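4. Clearing the dining table before fitting the Cluswood leaf

The Cluswood leaf drops in easily on a bare table. Few people start with one.

1. Take everything off, including mats. The old Tridmont sheet said you could work around a mat. We doubt it.

2. Put medicine boxes away first, with their leaflets. Check the date on each.

3. Fold eyeglasses into a case. A cloth bag won't protect them much, whatever the seller claims.

Caution: Don't pile things on the nearest chair "for now."

4. Bundle chopsticks and take them to the kitchen. Snacks too.

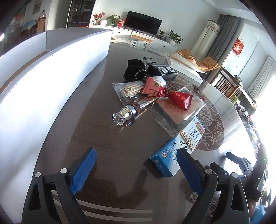
5. Wipe the top with a barely damp cloth. Polish sold as safe for all wood usually leaves a film, so skip it.

Note: Allow 2 hours before fitting the leaf. The box says less. Spare pegs are part 2535.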